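The black cabinet came with the lease, and for a long time I treated it as a very tall side table. Soda went on top. My phone, a cup and a bottle of cleaner ended up on the ledge by the wall. Then in April I decided the room we show movies in deserved a proper going-over, and I started with the thing I'd been avoiding, because glossy black shows everything!

I gave it 20 minutes. It took most of an afternoon (I got distracted by the shelves, of course).
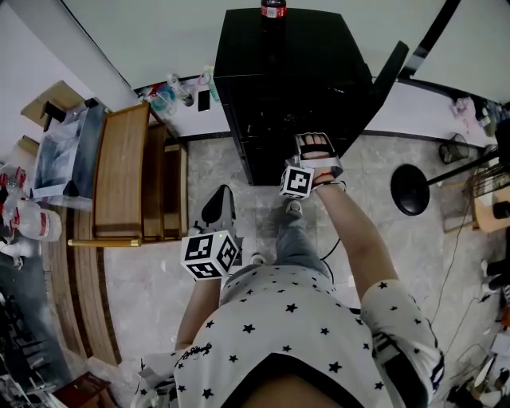 Raphaël Delorme swears you should always do the floor first, then the furniture, and he won't be talked out of it. I go top to bottom, so whatever falls gets swept up at the end. We've been having this argument for three years and I plan to keep having it.

Anyway, shiny black. Spray the cloth, never the cabinet, and go easy, a couple of squirts is plenty. Wipe in long strokes and flip to a dry side before you think you need to. I keep a stack of 20 cut-up T-shirts for this and they beat anything I've bought.
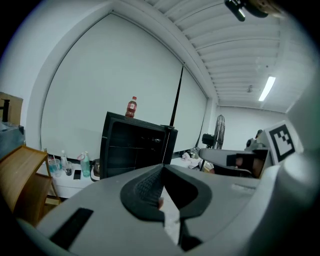

The top is where I get lazy, because a bottle of soda is so easy to park there, and a sticky ring on gloss is miserable to get off. Warm water, one drop of dish soap, and let it sit before you rub. Then I dry the edges, put on a movie and leave the shelves for another evening.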